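Forkberg perfume bench, notebook, October

Trial 33, woody-citrus EDT base, third revision

Carried over from trial 32: top note drops out too early on the strip and the cedar comes through with a pencil-shaving edge that Ronaldo Barros objected to. Two changes this time. Bergamot up slightly at the expense of the lemon, and half of the cedar fraction swapped for the vetiver sample from Kuipers. Everything else as before, including the ethanol.

Concentrate weighed out at 09.20, 40 g total. Order of addition: resins and musks first, then woods, florals, citrus last. The musk crystals needed gentle warming in the bath before they would go in. Balance re-zeroed after the musk, drift of two in the last digit, ignored.

Maceration jar labelled and put in the dark cupboard, second shelf. The Kuipers vetiver is noticeably darker than the old stock and tints the concentrate. This will show in clear glass. Marketing at Brendville want clear glass, so colour goes on the list of things to raise with them.

Strips, read at intervals against trial 32:

5 minutes – citrus cleaner, less sweet. Slight bitterness, acceptable.
30 minutes – bergamot still present. In 32 it had gone by this point.
2 hours – vetiver takes over sooner than I wanted. Smoky, a little damp.
6 hours – close to 32, perhaps drier. Pencil note much reduced.

Skin reading on my own forearm only, so of limited use. Same order of events but faster, and the smoky part sits closer to the skin than on paper.

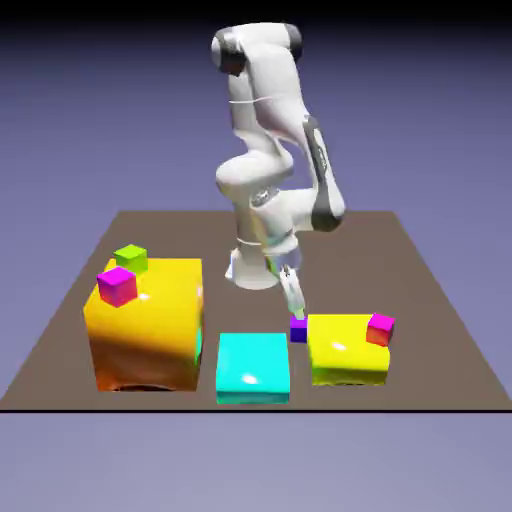
Stability and filling

Three vials of trial 32 came out of the 40 degree oven this morning. No haze, no deposit. One has yellowed more than the other two; its cap was not fully down, so I am discounting it. Repeat with a fresh vial and the Cestik crimp caps.

Chill test on 32 gave a faint cloud which cleared on standing at room temperature. Filter cold before filling, as with the previous base.

Batch 553 (the old citrus, not this one) is still waiting for its alcohol check. Until that is signed off the 2,000 bottles stay in the store. Pump samples from the same delivery: two out of ten dribbled at the nozzle after the first press. Kept back, tagged, and a note sent to purchasing.

To do

Trial 34: vetiver down by a third, make up with the original cedar.
Ask Kuipers for the batch certificate and whether a paler cut is available.
Fresh strips, the open packet has picked up musk.
Ronaldo to smell 32 and 33 blind before he sees these notes.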